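Aushilfe (m/w/d) für unseren Mittagstisch gesucht

Châu kocht in Zedinville, an guten Tagen für über 25 Leute, an schlechten für Yếns Schwiegereltern. Ab Juni brauchen wir jemanden für vier Mittage pro Woche. 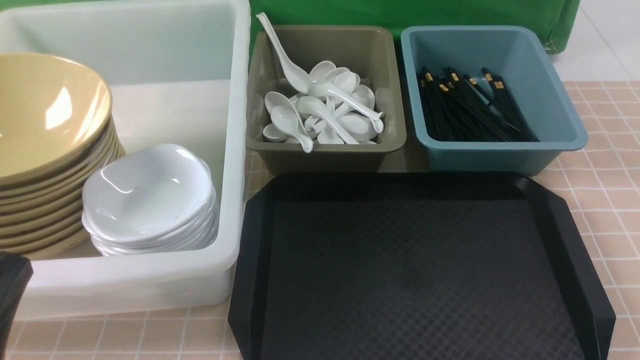
Bezahlt werden 13 Euro die Stunde plus Trinkgeld, das am Freitag gelegentlich diesen Namen verdient. Dafür wird serviert, kassiert und gespült. Die gelben Schalen stapeln wir getrennt von den kleinen weißen, und wer das anders sieht, darf es mit Duangjai Luangrath ausdiskutieren. Bisher hat sie immer gewonnen. Erfahrung ist schön, Pünktlichkeit ist schöner. Deutsch sollte für Beschwerden reichen.

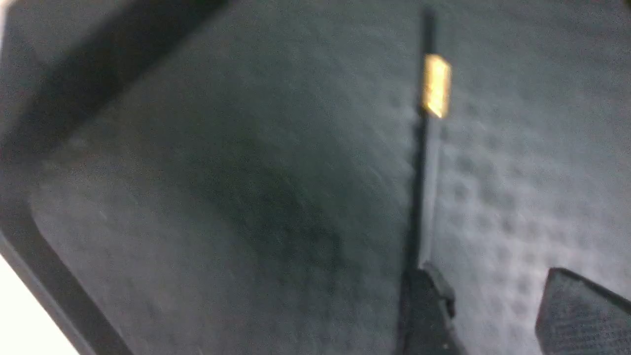 Dunkelgrau, aus der Nähe.

Bewerbung ohne Foto und ohne Leidenschaft für Gastronomie bitte an Yến Ngô, persönlich am Tresen, nach 15 Uhr.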